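Clornora yellow-finger gripper, tried out in the simulator

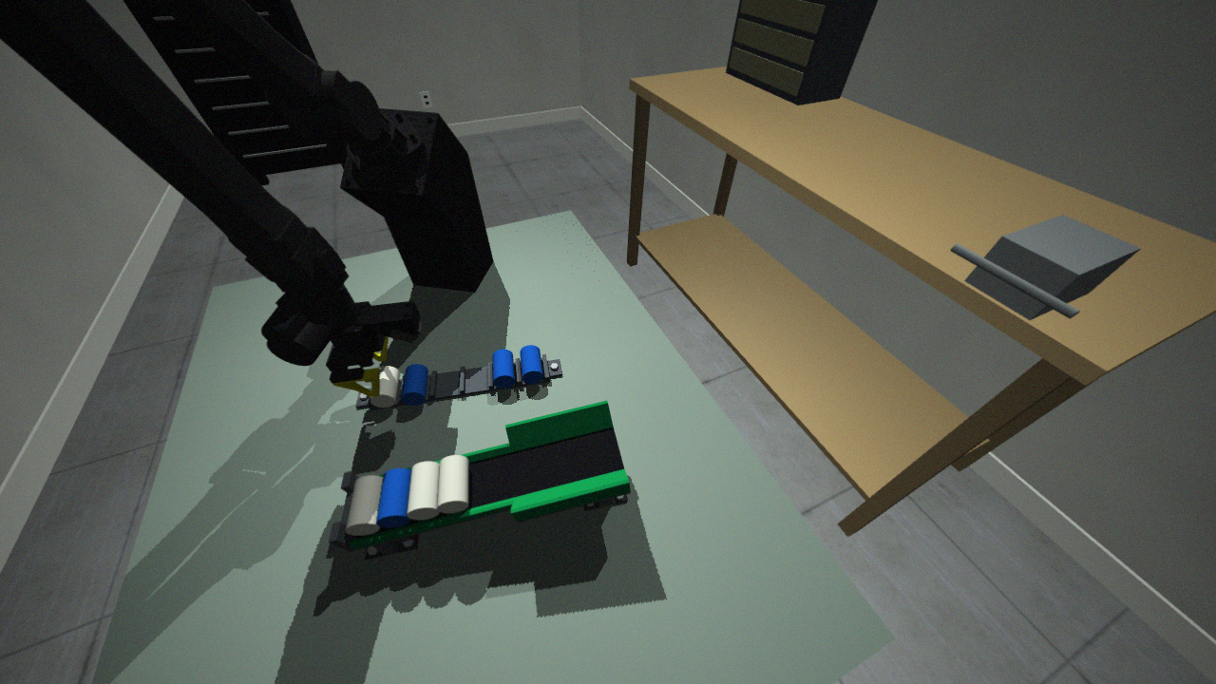
White cylinder in the yellow fingers at the small conveyor, green conveyor in front.

I've been running the Clornora gripper model on our simulated arm since May, swapping it in for the old Joma one (same arm, same belts, same cylinders), and I like it a lot! Out of 150 picks with the Joma I dropped 44, and with this one I dropped 4. Big difference on round parts, where the Joma fingers let things roll.

Gripes? The default closing speed is way too fast, so turn it down before your first run. And the setup file took me more than 44 minutes to get loading, mostly my fault for skipping the notes. I haven't tried it with the Nechyporuk controller yet, that's next on my list.

July 4, 2026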